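Deck rules for the rack-handling cell: what changes in February

Last updated: February

The handling rules for the rack cell have been rewritten, and the new version replaces the two older sheets that people have been using side by side. It applies to the bench at Skistside and to every simulated run made on the Sabbagh setup. Aroha Rakena wrote the draft and Palesa Shezi checked it against the run logs. Please read it before you next book time on either one.

The review started with the logs. Palesa went through 1,986 simulated pick attempts from the last quarter. Of those, 1,589 met the old sheet's conditions from start to finish. Another 113 were stopped by the operator, and the rest broke at least one condition without anyone stopping them. That last group is the reason for most of the changes. In nearly every case the arm had started to close before the position check was complete, and the old sheet was vague enough that you could argue this was allowed.

The new rule on approach is short. The gripper comes down fully open, with the fingers either side of the rack, and stops. It stays stopped until the position check has passed. Only then do the fingers close. If the check fails, the arm goes straight back up and the attempt is logged as a failed check. You may not nudge the arm sideways at deck height to get a pass. Several people have been doing this and it spoils the data for everyone who uses the set later.

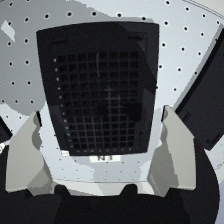 Position names now follow the labels on the deck and nothing else. Letter and number, as printed, in the log and in the script. Please stop using "front left" or "the middle one" in comments. When a label can't be read from the wrist view, take the name from the deck map and put "map" after it in the log. Don't guess from the neighboring position.

Racks go through the full set of moves empty before any tubes are loaded. This was always the custom at Handthorpe but it was never written down, and new starters had no way of knowing. A new rack type needs 200 clean empty moves in simulation, then a supervised session on the real bench. A change of finger pads counts as a new rack type for this purpose. A change of lighting does not, but it has to be noted.

On lighting: simulated runs must now include hard shadows across the rack and the deck. The older runs used flat, even light, and a position check tuned on those tends to struggle once part of the grid is dark. Use the shadow settings in the Skedetti folder as they are. If you think they are too harsh, tell Aroha before you change them, and don't save over the shared copy.

Neighboring racks stay in the simulation. A few people had been deleting them to speed things up. The gap beside a rack is part of what we are testing, and a run with the neighbors removed can't be counted toward the 200.

Some smaller points from the comments on the draft:

The stop button rule has not changed. Anyone in the room can press it, for any reason, and the operator logs it without argument.

Speed limits at deck height are the same for simulated and real runs. You can go faster above the clearance line in simulation, but write the speed in the log – a blank field now means the run is thrown out.

Old runs don't need to be redone. They will be marked with the old sheet's version number and kept in a separate folder.

Two questions are still open. One is how long a passed position check stays good if the arm has to wait, and the other is whether a second person should sign off the first loaded run of the day. Palesa is collecting views on both until the end of the month. The printed copy by the bench has been swapped already, so if you have an old one in a drawer, please recycle it.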